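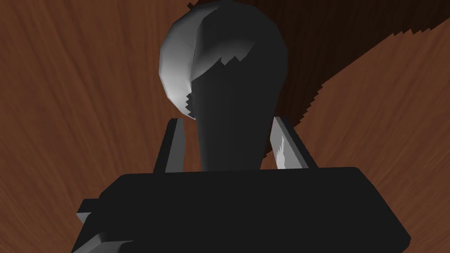

How often should the Cadeck gripper be homed? Once at the start of each session, and again after any change of fingers.

4.2 Homing the gripper

1. Confirm that the arm is at rest and the emergency stop is within reach.
2. Open the Cadeck control panel and select Tool, then Home.
3. Wait for the fingers to open fully. Homing takes 14 seconds.
4. Enter a closing speed of 10 or lower for the first run.
5. Save the profile under the member's bench number.

Note: Members of the Rusville shared workshop must use the profile supplied with the Cropper controller – older profiles do not store the open position.

CAUTION: Keep hands clear of the fingers during homing. Do not stop the cycle by switching off the power supply.

If error 696 is shown, repeat steps 2 and 3.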